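4. Uploading your line sheet to the Nunda exhibitor portal

1. Log in with the number on your stand contract. Stand 331 is not the same as Stand 33, row 1, as two knitwear labels found out in January.
2. Enter up to 19 styles. Your twentieth may be your best, but the form doesn't care.
3. Choose a fabric for each style. "Nice" is not a fabric. 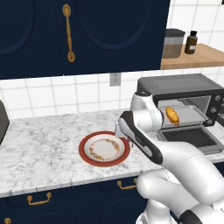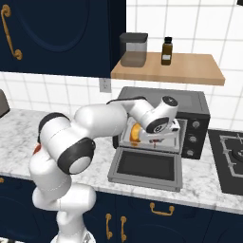 4. Press Submit, once.

Caution: uploads close Thursday at 8 p.m. After that, write to Hawi Weldu, who will be polite and say no.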